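古いパソコンは開けてから捨ててほしい、という話

急いで書く。昼休みが残り20分しかないので。

職場のタワー型が引退することになった。黒くて重くて、机の下でずっと足置きみたいな扱いを受けてきたやつ。で、みんな当然のように「業者に出して終わり」と言う。伝票1枚、台車に乗せてさようなら。ちょっと待ってほしい。一回くらい開けようよ、と思うわけです。

懐古趣味ではない、つもり。いや少しはある。学生のころ最初に自分で開けたのがCornonの中古で、ネジを全部同じ皿に入れて後で泣いた。長いのと短いのが混ざって、どれがどこだか。結局2本余ったまま閉じて、そのまま4年使った。

でも言いたいのは思い出のことじゃなくて、中を見たことがない人が多すぎるということ。毎日8時間さわっている道具の中身を一度も見ないまま買い替える。冷蔵庫なら裏まで掃除するくせに。自転車ならチェーンに油をさすくせに。パソコンだけは箱のまま来て箱のまま出ていく。

メーカーにも責任はある。最近の薄いノートは開けるなと言わんばかりで、裏ぶたは接着、メモリは直付け。うちにあるZallerのノートなんか特殊ネジの上にシールまで貼ってある。剥がしたら保証が切れますよ、と小さい字で。脅しか。修理の見積もりを取ったら400ドル超えそうだったという知人の話も聞いた(海外の人です)。それなら買い替えるでしょう、誰だって。

その点、昔の事務用タワーは偉かった。横に寝かせて側板を外せばだいたい全部に手が届く。引っぱる所、押す所に色がついている機種もある。説明書を読まなくても指がそっちに行く。あれを考えた設計の人に一度お礼を言いたい。ネジを回させずに済ませるというのは、使う人がいつか開けるだろうと思ってくれていた証拠だと私は思う。

反論もわかる。ホコリが出る。手を切る(切った、2回)。データの消去はどうするんだ、情報管理の人に怒られるぞ、と。これはその通りで、ドライブは勝手に持ち出さないこと。会社の規則が先。あと電源ユニットの中は絶対に開けない。コンセントを抜いてあってもだめ。そこだけは真面目に言っておきます。

時間がない、という反論には同意しない。こないだ測ったら、ふたを開けて眺めて戻すまで44分だった。うち10分はドライバーを探していた時間。会議1回分より短い。 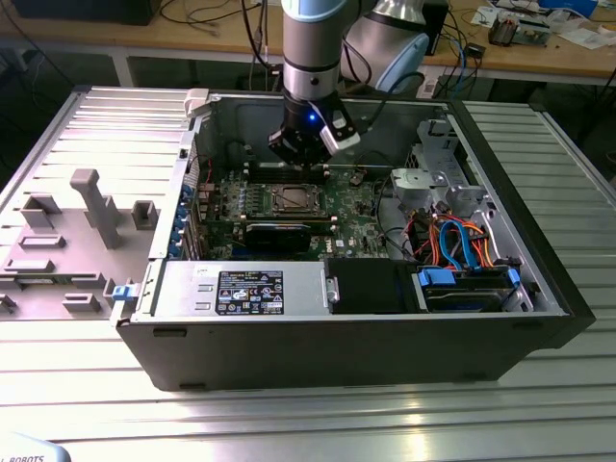

それから部品のこと。メモリは両端のツメを倒すと浮いてくる。あの感触は一回やるとわかる。固いと思っていたものが、外していい所から外すとすっと外れる。逆に力まかせにやると割れる。CPUのクーラーを取るときも、グリスが固まっているからまっすぐ引かずに少しひねる。こういうのは動画で見ても身につかない。捨てる予定の一台なら失敗しても惜しくないし、練習台としてこれ以上のものはなと思う。

ケーブルの色にもいろいろあって、オレンジや青のSATAケーブルがもじゃもじゃしているのを見るとげんなりする人もいるだろうけど、私は結構好き。どこから出てどこに入るか、目で追っていけばちゃんと追える。わからないものがわかるものになる瞬間、と書くと大げさか。

ちなみにOkaforの静電気防止リストバンド、引き出しに入れっぱなしで使ったことがなかったけど今回やっと出番がきた。Istnessの精密ドライバーセットは先が一本なめていて役に立たず。文句はまた別に書きます。メモリは動けば別の機械に回せるかもしれないので、型番を控えてから袋に入れる。中古の相場を見たら同じ容量ので3,886円というのがあった。売るほどでもないが捨てるには惜しい、いちばん困る値段。

だから総務の人にお願いです。廃棄の台車を呼ぶ前に一日だけ待って、開けたい人に開けさせてください。机と新聞紙とドライバーがあればすむ。ネジを入れる皿は、2枚以上よういすること。

あ、もう時間だ。続きは夜に書くかも。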